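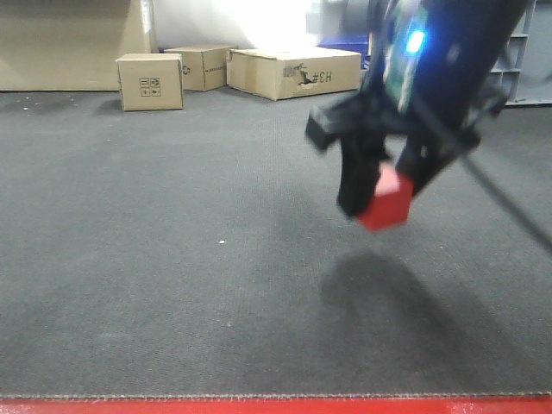

Panard gripper with the red test cube, over the carpet

Panard or Clutari fingers for small blocks?
Studasar
My wrist camera sees little of the cube's front face once the fingers shut. Would narrower pads help?

Ekström
Pads make little difference. Move the camera back 19 mm and recalibrate.
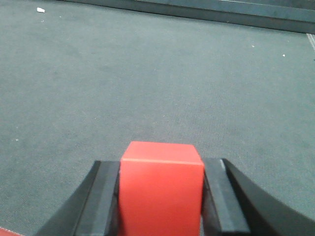

Then lock the exposure, or a saturated red will drift between grasps. I use 4 ms.

panelgap
Clutari. Easier to fit.
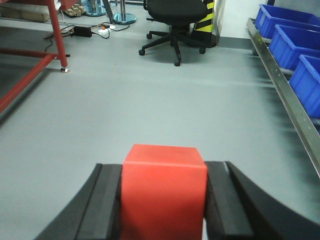 Wrist view with the cube held, grey floor behind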